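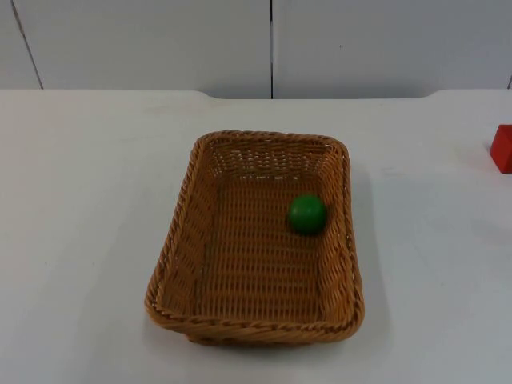
Shallow woven basket on a white table, with a small green ball inside.

Visit to the Vilela basket works, Skoltville

Skoltville is a two-hour drive from where I live, and I had passed the sign for the Vilela works many times without stopping. They open the building to visitors a couple of times a year. The spring day this time was Apr 27, 2018, so I took the Friday off and went.

Parking is in the field behind the drying shed. It was soft after the rain, and two people in boots were waving cars toward the higher end. Entry was free. You sign a sheet at the door, get a sticker, and wait in the old packing room until there are enough people for a tour. Our group had a family with three teenagers, a couple who run a bakery and buy their bread baskets here, and me.

The tour was led by Na-rae Hong, who runs the weaving floor. She started with the material. The works uses willow for about half of what it makes and rattan for most of the rest. The willow comes from growers within the county and is cut in December, when the leaves are down. It is sorted by length into old oil drums, and the rods that are too short or forked go to a man who makes garden fencing.

The soaking tanks are next. There are 2 of them, long concrete troughs left over from when the building was a dairy. Willow with the bark on goes in for a week or more. Stripped willow needs only an hour or so. The room smells like a pond and the floor is wet, so wear shoes you don't care about.

Weaving is done upstairs for the light. Each weaver sits low, almost on the floor, with a sloping board across the knees and the base of the basket pinned to it with a bodkin. We watched a log basket go from bare stakes to four inches of wall in the time we were there. Nobody minded questions. I asked how they keep the sides even, and the answer was an iron weight and a lot of tapping down with a flat bar.

The rim, which they call the border, is the slow part. The stakes are bent over and woven behind each other all the way around, and the last few have to be threaded in under the first ones. New weavers spend their first months doing bases only, then walls, and are not given a border on a paid order until the second year. Ms. Hong said the returns they get are nearly always for borders and handles, almost never for walls.

Some figures I wrote down. The order book stood at 597 baskets on the morning of the visit. The works makes 3000 in a normal year. Its largest single order was for 1000 bread baskets, and that one took all hands for most of a winter. They turned down a repeat of it.

The side room has a small display on the history of the place. There are order books from the dairy, a few photographs of the first weavers, and a case of goods made by Jonon, the firm that had the building before Vilela. Jonon made fishing creels and laundry hampers and closed when plastic took over. A Plarel hamper from the same years is in the case next to one of theirs - same size, same lid, a quarter of the price. I would have liked more on this and less on the dairy.

Lunch was soup and rolls in the packing room. The soup ran out before one o'clock, so go early if you plan to eat there.

After lunch there was a class for beginners, with a small extra charge for materials. I made a round base with a hole in the middle that should not be there. The teenagers did better. Soak your hands in warm water afterward, because the rods are hard on the fingertips and I could feel it the next day.

The shop is by the exit. Seconds are on the lower shelves and are marked with a piece of blue string. The faults are small, mostly a dark rod or a border that sits a little high on one side. I bought an oval shopping basket from the seconds and it has been fine so far. They take cards, but the machine was slow and the line went out the door.

The restrooms are across the yard. The upper floor is reached by stairs only. The next open day is planned for the fall, and the works asks groups of more than eight to call ahead.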